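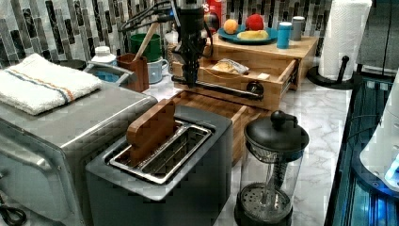 The Mirkwood tenant kitchen program completed 94 apartments in the reporting period, against a full-year target of 600 across the Gorkcombe and Sturkach buildings. Average spending per unit was $2,299, within the approved limit. The finish now proposed for the remaining units is a mosaic tile backsplash in gray, black, white and silver over a white and gray marble countertop. Tenants at Sturkach have asked for a lighter option.

Work at Dewan is on hold pending the plumbing survey, due in May. We request approval to move 2 crews from Dewan to Gorkcombe until then.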